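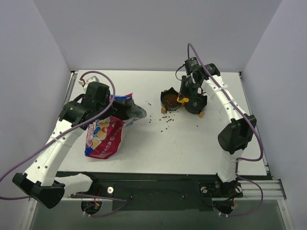
**Part-time snack & pantry buyer wanted – Nudbridge, Clurkstead**

We run the little pantry shop at Nudbridge plus the Sunday stall. Need a buyer, soon as possible really. Our last one moved away and the shelves are getting weird.

What you'd do:

- order dry goods, snacks, tea, bulk bins
- taste things, write short notes (2 or 3 lines, no essays)
- chase late deliveries, mostly from Foten – be polite, they're nice, just slow
- keep the price list current. It has 1,004 lines right now and a lot of them are dead
- Sunday mornings on the stall, 7 to noon

You need to be OK with spreadsheets and OK with lifting. A car helps but isn't required. Food handler card – if you don't have one we pay for the class. Some Spanish or Portuguese would be great, plenty of our customers would rather chat in either.
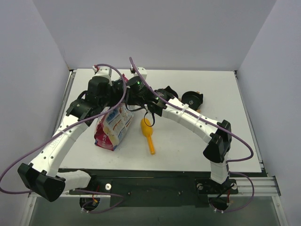 *Snack bag and yellow scoop.*

Pay is hourly, same rate as the floor staff, plus a staff discount on everything except the Nilsuwan teas (margins are tiny, sorry). Twenty hours a week to start, more in December when the gift boxes go out. Snack budget is $3,000 a month and you'd be the one deciding how it gets spent.

To apply: email or drop a note at the counter, attn Jussara Barros. Tell us what you've done before and one snack you think we should stock and arent. Resume fine, not needed. No phone calls before 10 please, we're unloading.

Will start talking to people as soon as notes come in, so dont wait for a deadline. Paid trial shift for anyone we're serious about.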